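光纤通信工程基础 讲义第六讲：链路损耗预算与OTDR测试 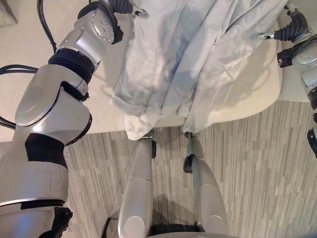 图1 机械臂的关节与末端夹爪，夹爪位于工作面上的织物上方

本讲内容：损耗的组成；功率预算的计算方法；插入损耗测试中的参考值设定；OTDR原理、盲区与双向平均；曲线判读。
先修要求：第二讲（分贝与功率单位）、第四讲（单模光纤的结构参数）。
讲义整理：Marin Spahić、Kwok-wai Chuang
实验部分：Kwaku Sarpong

6.1 为什么要做预算

一条光链路能否工作，首先取决于到达接收机的光功率是否落在灵敏度与过载点之间。预算在设计阶段完成，测试在施工后进行，两者使用同一套损耗项目，否则结果无法对照。常见的错误是预算按器件典型值计算，验收按最大值判定，或者相反。本课程统一规定：预算中的发射功率取最小值，损耗取最大值，灵敏度取规格书的最差值。核对过载时方向相反，发射功率取最大值，损耗取最小值。

功率预算定义为

P_B = P_TX,min − P_RX,min

其中P_TX,min为发射机最小输出功率（dBm），P_RX,min为接收机灵敏度（dBm），差值的单位为dB。注意两个dBm相减得到dB，两个dBm相加没有物理意义。

链路总损耗为

L = α·l + n_c·L_c + n_s·L_s + L_x

α为衰减系数（dB/km），l为光纤长度（km），n_c和L_c为连接点数量及单点损耗，n_s和L_s为熔接点数量及单点损耗，L_x为分路器、衰减器等其他无源器件的损耗。

系统余量为

M = P_B − L − P_D

P_D为功率代价，包括色散代价、反射代价等。部分规格书已将功率代价计入灵敏度，此时不得重复扣除。查规格书时应确认灵敏度是背靠背条件下给出的，还是在受压条件下给出的。

6.2 损耗的来源

（一）光纤本征衰减
主要由瑞利散射和材料吸收构成。瑞利散射与波长的四次方成反比，因此1310 nm处的衰减高于1550 nm处。氢氧根吸收峰位于1383 nm附近，低水峰光纤对该峰作了抑制。预算时1310 nm取0.4 dB/km，1550 nm取0.25 dB/km。实际光缆一般低于这两个数值，差额不计入余量，留给成缆和敷设造成的附加损耗。

（二）弯曲损耗
宏弯损耗随波长增大而增大。原因是长波长的模场直径较大，场在包层中的分布更宽，弯曲时更容易辐射出去。同一位置在1550 nm处有明显台阶而在1310 nm处几乎没有，应首先怀疑宏弯。微弯由侧压引起，常见于扎带过紧和低温收缩，与波长的关系较弱。

（三）连接器损耗
由横向偏移、角度倾斜、端面间隙及端面污染造成。设两根单模光纤模场半径均为w，横向偏移为d，高斯近似下的损耗为

L = 4.34·(d/w)²

取w = 4.6 µm，d = 1 µm，得L = 0.21 dB。偏移加倍时损耗变为四倍，故插芯同心度对单模连接器的影响远大于多模连接器。

（四）熔接损耗
同型号光纤的熔接损耗预算取0.1 dB。异型光纤熔接时需考虑模场失配：

L = −20·lg[2·w1·w2 / (w1² + w2²)]

以模场直径9.2 µm与8.6 µm的光纤对接为例，代入得0.02 dB。该式关于w1、w2对称，即真实的失配损耗与传输方向无关。这一结论在6.6节还要使用。

（五）反射
光纤端面与空气之间的菲涅耳反射率为

R = [(n − 1)/(n + 1)]²

取n = 1.45，得R = 0.0337，即−14.7 dB。物理接触型端面消除了空气间隙，反射显著降低；斜面型端面使反射光偏离纤芯的接收角，反射进一步降低。斜面型与平面型不可对接，插芯顶端无法贴合，既产生较大的插入损耗，也可能划伤端面。

6.3 算例

Firow园区内两栋机房之间敷设单模光缆，工作波长1310 nm。链路长度2 km，全程四个连接点，两个熔接点，无分路器。收发设备参数：最小发射功率−5.0 dBm，最大发射功率0.5 dBm，接收灵敏度−11.0 dBm，接收过载点0.5 dBm，功率代价1.0 dB（未计入灵敏度）。

功率预算：−5.0 − (−11.0) = 6.0 dB
光纤损耗：0.4 × 2 = 0.8 dB
连接点损耗：0.5 × 4 = 2.0 dB
熔接点损耗：0.1 × 2 = 0.2 dB
链路总损耗：3.0 dB
系统余量：6.0 − 3.0 − 1.0 = 2.0 dB

过载核对：链路损耗取极限情况0 dB，最大接收功率为0.5 dBm，等于过载点，满足要求，无需加衰减器。

讨论：连接点损耗占总损耗的三分之二。对于园区和机房内的短链路，这个比例很普遍，减少一次跳接比选用低衰减光纤有效得多。若在上述链路中再增加两个配线架，每个配线架增加一个连接点，余量降为1.0 dB。余量低于1.0 dB的设计在本课程中按不合格处理。

余量用来覆盖什么，应在设计说明中写明。通常包括：激光器老化、后期割接增加的熔接点、端面反复插拔后的劣化，以及温度变化。测试仪表的不确定度不在其中，它属于验收判定的问题，见6.4节。

6.4 插入损耗测试与参考值设定

插入损耗测试使用光源和光功率计。先用测试跳线建立参考功率P_0，再接入被测链路读取P_1，损耗为P_0 − P_1。参考方式决定了测得的数值中包含几个端接点。

单跳线法：光源与功率计之间只接一根发射跳线，设定参考值。测试时发射跳线留在光源上，接到链路近端，链路远端经接收跳线进入功率计。结果包含被测链路两端的连接点，适用于永久链路验收。该方法要求功率计接口与链路连接器类型相同，或可更换适配头。

双跳线法：发射跳线与接收跳线经一个适配器对接后设定参考值。参考值中已含一个连接点，测试结果只相当于包含链路一端的连接点。

三跳线法：在两根跳线之间再加一根短跳线后设定参考值，测试时以被测链路替换该短跳线。结果基本上不含两端连接点，适用于两端已带插头的信道。

三种方法的结果不可直接比较。验收报告应注明参考方式，没有注明的报告视为无效。Tanner Ross在Rezende机房的课程设计中给出了一组对照数据，同一链路用单跳线法和三跳线法测得的结果相差两个连接点的损耗，与理论一致。

参考值设定后，发射跳线不得从光源端拔下。激光耦合进插芯的位置在重新插拔后会变化，参考值随之失效。功率计一端可以拔插，功率计探测面的面积较大，对位置不敏感。

负损耗：测试读数若为负值，表明参考值设定时存在脏污或接触不良，应清洁跳线后重做参考，不允许将负值记为零。

6.5 OTDR原理

OTDR向光纤注入光脉冲，记录返回光功率随时间的变化。返回光有两种成分：沿线连续分布的瑞利后向散射，以及离散位置上的菲涅耳反射。时间与距离的换算为

z = c·t / (2·n_g)

n_g为群折射率。系数2来自往返路径。纵轴同样做了往返修正，即显示值为单程损耗，读图时不需要再除以2。

群折射率设置错误只影响距离读数，并且按比例影响。设真实值为1.468，误设为1.482，则2 km处的事件显示在1.981 km处，偏差19 m。对于直埋光缆，这个偏差足以使开挖点落在错误的人井段。另外，光纤在缆内有余长，纤长大于缆长，而地面上的路由长度又小于缆长。由OTDR读数推算故障的地面位置时，需依次扣除余长和各处盘留。

脉宽对应的空间长度为

Δz = c·τ / (2·n_g)

取τ = 20 ns，n_g = 1.468，得Δz = 2.04 m。脉宽增大，注入能量增大，动态范围增大，同时两个相邻事件更难分开。脉宽的选择原则是：先用自动设置得到全程曲线，确认末端高于噪声，再逐级减小脉宽，直到末端信噪比刚好满足要求。

平均时间：噪声幅度与平均次数的平方根成反比。平均时间延长为四倍，噪声电平在OTDR纵轴上下降1.5 dB（按单程刻度）。当需要的改善超过3 dB时，增大脉宽通常比延长平均时间更合理。

盲区分为两类。事件盲区指一个反射事件之后，能够识别下一个反射事件的最小距离；衰减盲区指反射事件之后，能够准确测量下一个事件损耗的最小距离。后者总是大于前者，原因是探测器从饱和恢复到后向散射电平需要时间。反射越强，盲区越长。脏污的近端接头会使前段曲线全部失去意义。

发射光纤与接收光纤：在OTDR与被测链路之间接入一段已知长度的发射光纤，使第一个连接点移出近端盲区。在链路远端接入接收光纤，使最后一个连接点两侧均有后向散射可供拟合。本课程实验统一使用200 m的发射光纤和200 m的接收光纤。由上式反推，200 m对应的往返时间为1.96 µs，远大于所用脉宽。接入的光纤应与被测光纤同型号，理由见下节。

6.6 伪增益与双向平均

OTDR由后向散射电平的变化推算熔接损耗，隐含的前提是熔接点两侧的后向散射系数相同。若两侧模场直径不同，散射系数也不同，前提不成立。

仍以模场直径9.2 µm与8.6 µm的光纤为例，假设两者散射损耗相同。后向散射捕获率与模场直径的平方成反比，折算到单程刻度后的电平差为

ΔS = 10·lg(9.2/8.6) = 0.29 dB

真实损耗为0.02 dB。由9.2 µm一侧测试时，后方光纤散射更强，显示损耗为0.02 − 0.29 = −0.27 dB，曲线上表现为向上的台阶，称为伪增益。由8.6 µm一侧测试时，显示损耗为0.02 + 0.29 = 0.31 dB。两者的算术平均为0.02 dB，还原出真实值。

由此得到两条规则：
1. 熔接损耗的验收以双向平均值为准。单向测试只能用于定位和初步筛查。
2. 单向测得的大损耗不能单独作为返工依据。上例中按单向0.31 dB返工，无论重熔多少次，结果都不会改善。

双向测试时，发射光纤和接收光纤应保持在原位置不动，只移动OTDR。若两端光纤随仪表对调，首尾两个连接点的插接状态已经改变，平均失去意义。

6.7 曲线判读

反射峰加台阶：连接器或机械接续。
无反射的台阶：熔接点或宏弯。用两个波长区分，1550 nm处明显大于1310 nm处者为宏弯。
反射峰后降至噪声：光纤末端，或者端面较平整的断点。
无反射而直接降至噪声：末端浸入液体、端面破碎，或光纤被压断。
斜率局部增大：微弯或光纤受力，需结合敷设记录判断。
鬼影：强反射在两个端面之间多次往返形成的虚假反射峰。特征是没有对应的损耗台阶，位置等于真实事件间距的整数倍。清洁或更换强反射接头后，鬼影减弱或消失。

事件损耗的计算有两点法和五点法（最小二乘法）。两点法读取事件前后两个光标的电平差，其中含有两光标之间光纤自身的衰减。五点法在事件两侧各取一段做直线拟合，外推到事件位置后求差，结果不含该段衰减。熔接点损耗应使用五点法。拟合区间内不得包含其他事件，区间过短时噪声影响较大。

6.8 端面检查与清洁

顺序为检查、清洁、再检查、连接。未经检查不得连接，包括刚拆封的跳线。连接时两个端面均须检查，只处理跳线一侧而忽略适配器内一侧，污染会转移回来。
干式清洁优先；干式无效时使用湿式，随后立即用干式收尾，溶剂残留会在纤芯周围形成环状痕迹。
使用光学显微镜直接目视前，必须确认光纤中无光。本课程实验一律使用视频显微镜。

6.9 实验安排

实验地点：Jestdale教学楼光纤实验室。实验链路为一套配线架模拟线路，名称Fandico，共引出52芯，每组分配两芯，一芯为正常链路，另一芯含有预设故障。

步骤：
1. 按标签登记纤芯编号、长度和连接点数量，完成预算表。预算表须在接入仪表之前完成。
2. 检查并清洁全部端面，保存显微镜图像。
3. 用单跳线法测量1310 nm和1550 nm的插入损耗，双向各一次。
4. 接入发射光纤和接收光纤，用20 ns脉宽测量OTDR曲线，双向，双波长。
5. 将脉宽增大一级重复测量，比较两次测量能够分辨的事件数量。
6. 填写事件表：位置、类型、单向损耗、双向平均损耗、反射率。
7. 对照预算，计算测得总损耗与预算总损耗之差，并逐项说明差值出自哪一类事件。

数据文件保留仪表原始格式，不接受屏幕照片。实验报告由Precious Sebastian收取，七月内提交，逾期须先与其联系。

6.10 习题

（1）某链路最小发射功率−3.0 dBm，接收灵敏度−14.0 dBm，功率代价1.5 dB，工作波长1550 nm，长度20 km，连接点四个，每个0.5 dB，熔接点五个，每个0.1 dB。求系统余量，并判断能否再增加一个插入损耗为3.5 dB的1×2分路器。

（2）推导6.2节的横向偏移损耗公式，指出高斯近似在推导中何处使用。若两根光纤模场半径不同，公式应如何修改。

（3）某熔接点由A端测得0.18 dB，由B端测得−0.06 dB。求真实损耗，并判断哪一端光纤的模场直径较大（假设两侧散射损耗相同）。

（4）一条OTDR曲线在200 m、600 m和1000 m处各有一个反射峰，其中1000 m处无损耗台阶，两侧后向散射电平连续。说明该反射峰的可能成因，并设计一项测试加以验证。

（5）解释为什么多模链路的插入损耗测试需要规定注入条件，而单模链路一般不需要。可参考第三讲关于模式分布的内容。

第七讲预习：色散与带宽限制，重点阅读脉冲展宽与码间干扰的关系，并复习高斯脉冲的傅里叶变换。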